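Ganasach parallel gripper trials

The Ganasach trials are a series of bench comparisons of two-finger parallel grippers, carried out at the Illelero workshop in Hosville on a pair of small tabletop arms. Best known for the marker test. Run by Arne Fröhlich, with Hanne Kvaran on cameras and, later, control software.

Background

Started as a side job. Wikström, the firm supplying the finger blanks, wanted to know which finger shape held up on small hard round things. Pens, caps, crayons. Earlier tests used foam cubes, which nearly any gripper can pick up, so the scores told you very little. Fröhlich dropped the cubes after the first round and switched to felt-tip markers.

Why markers: they roll, they differ a bit in width, the caps come off. A cap standing on end is a different grasp from one lying down. Cheap to replace too.

Setup

Two arms bolted to one plate at the front of a walled work area, grippers facing in. Black angled fingers on both. Views come from a fixed camera plus small ones near the wrist. Objects get laid out fresh before each set, no fixed pattern, and a plastic basket stays toward the back.
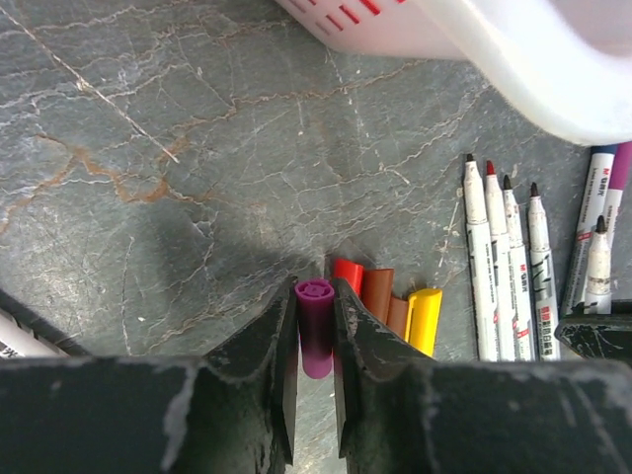
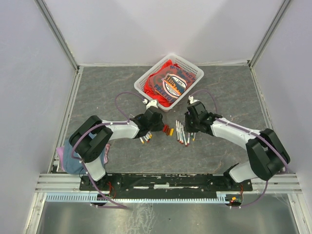
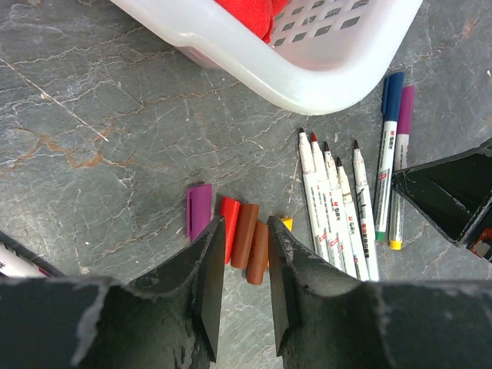
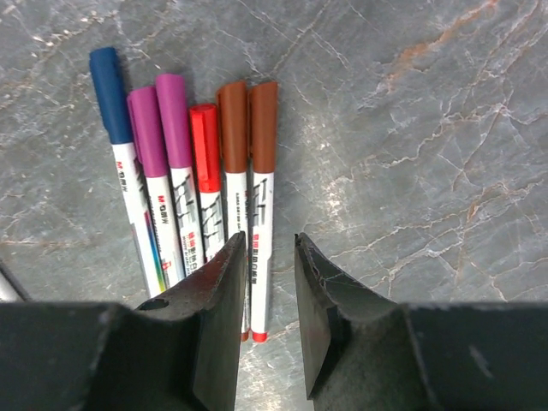
Hosville, November

Fingers

Three shapes tried so far. Flat pads, grooved pads and the angled plate. The flat pads did fine on full barrels and badly on caps, which squirted out sideways if the grip was off center. Grooved pads fixed some of that but jammed on clips. The angled plate won on caps and is now the defualt. Finish chips along the rims with use; Fröhlich's notes say this made no difference to grip, Kvaran disagrees and wanted the wear logged. It is now logged.

Scoring

A set is 70 attempts. One point for a lift that holds, none for a drop, none for a grasp that moves the neighboring marker more than its own width. That last rule is the hard one. Markers laid side by side in a fan, barrels touching, cost far more points than loose caps do.

Best set to date with the angled plate: 591 attempts pooled over several runs, 40 of them thrown out for a controller fault and not counted either way. Flat pads were stopped early, after 19 drops in a single set. No full table has been published.

Cameras

The wrist view is close and good for lining up a cap between the fingers. Its weak point is the fingers themselves. They fill a lot of the picture and hide the lower ends of whatever is being picked. In the close view of six capped markers, only the two brown-capped ones can be seen down to their bottom ends, through the gap. The overhead-ish fixed view has the reverse problem, sees both arms but small stuff like caps gets lost behind the grippers and cables.

Kvaran tested each view alone, then together. Wrist only was faster on single caps. Both together was better when the arms had to work near each other. Fixed only was worst at everything exept avoiding collisions.

Controllers

Two were compared. The first closed the fingers to a set width, simple, but crushed thin caps and let fat ones slip unless the width was retuned. The second closes until the motor load rises, then stops. Slower by a little. Kept for all later sets. A mixed version was tried for one afternoon and dropped.

Cloth objects

Separate branch, less far along. Folded shirts in a basket, same arms, same fingers. The angled tips catch a fold edge well enough but tend to bring up two layers. No scores yet as the marker rules do not fit cloth and a new scheme has not been agreed.

Criticism

Mostly about lighting and the work surface. The gray marbled pattern, with its pale veins and rusty streaks, is said to make detection harder than a plain top would. Fröhlich has kept it on purpose. Others point out that all sets were run in one room by the same two people, and the results may not carry over to other arms.

See also

Parallel gripper
Wrist camera
Force-limited grasping
Wikström finger blanks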